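Search this site Search

Last updated: February

The Skedeo fault should change how we approve simulated trials. In a run of 844 desk-clearing trials at Fistonlow, the controller lost its estimate of which way was level and went on issuing arm commands. The software scored 4 of those trials as failures. It had no rule for the rest – an arm that broke no object and missed no deadline was counted as safe. 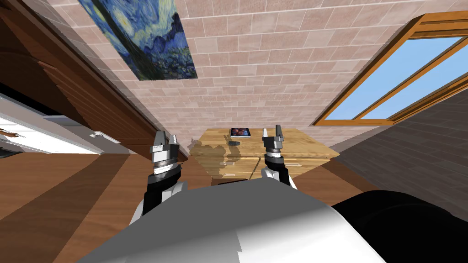
Berenice Cisneros wrote to us that a tilted room in a simulator hurts no one, and that finding such faults is the reason simulators exist. The point is fair. A fault must be recognized before it can be considered found, however, and the scoring rules did not recognize this one.

Institutions that rely on simulated evidence should require a stop whenever the robot's sense of its own position is in doubt. Jindport adopted that rule after its own review, at the cost of slower testing. The Beltrán laboratory has not, and its published totals are larger for it. We would accept the smaller number. Approval for work near people should wait until the scoring rules have been examined by someone outside the team that wrote them.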